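Clakeline Equipment Sheet, README
Revised 2 Aug 2021

Clakeline is the garment-handling part of the Nondum project. This folder holds the equipment list, the cost sheet and the notes we use to decide what to order for the next round of recording with hand-held grippers. The recordings themselves are kept separately, and access is by request to the Wirkcombe office.

Contents

equipment.csv: one row per item, with supplier, unit price, lead time and status
spares.csv: consumables and parts held in the store
plan.txt: order of purchases up to the end of the financial year
notes/: comments from operators, unedited

Scope

The sheet covers grippers, finger pads, mounts, batteries, storage cards and carrying cases. Travel and operator pay are in a different budget and should not be added here. Clothing is bought locally and charged to petty cash under the code 201.

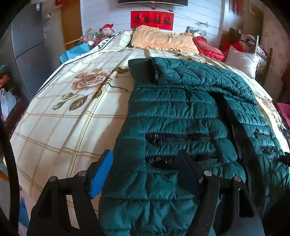 Finger pads are the line most often underestimated. The old plan allowed one set per gripper per year, and the spares ran out in June. Pads are now ordered as left and right parts, each with its own row in spares.csv. A gripper may carry a mixed pair, such as a blue textured pad on the left finger and a dark one on the right, and the pair fitted must be entered in the session log. Quilted jackets with zipped pockets are budgeted as a separate garment class, with a higher pad allowance than shirts or towels. Linkage pins are not stocked singly; order the full arm.

Current figures

Approved for this round: £2987
Pads on order: 40
Spare grippers: 2

Prices exclude VAT. Delivery is entered on its own row and must not be spread across items.

Columns that cause trouble

lead_time is in working days. Blank means the supplier has not replied, and zero means the item is in the store at Wirkcombe.
status takes the values wanted, quoted, ordered, held and retired. Anything else fails the check script.
site is either Wirkcombe or Salinas. Shared items go under the site that pays.

Known gaps

Battery prices for Salinas are still last year's. The carrying cases have been quoted but the foam inserts have not. Retired grippers stay in the list until their parts have been moved to spares.csv.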